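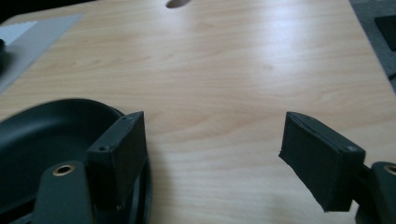
Chelsea Mellor wrote to us after her first month that she did not expect a table to matter so much, and that she now wipes her own desk at home two times a day. We were glad to read it, as we are looking for two more people for the same work.

Mumholm rents out study and work rooms in the Jarotwood building. There are 86 tables in the house, most of them with a light top in wood grain, and every one must be clean and clear before the next guest sits down. For this we need table and room attendants, part time, from May.

Your tasks:
Clear the tabletops and bring forgotten things to the front desk
Wipe the tops with the grain, also the edges and under the lamps
Look at each top against the light - dried streaks show best this way
Write down scratches, loose edges and stains in the room book
Put chairs back to their places

What we ask:
You work calmly and you notice small things. Experience in cleaning is welcome but we can teach you. You should be able to stand and walk for a shift of four hours. Simple English is enough.

What we offer:
Paid training, work shoes, and 485 per week for the part-time position. Early or late shift, you can choose after the trial period. Lunch at the Alamham canteen is free on working days.

Please send a short letter to Vilém Ševčík, Mumholm, room 154, until 2020-05-22. A CV is not necessary - but tell us which hours you can work and when you could start.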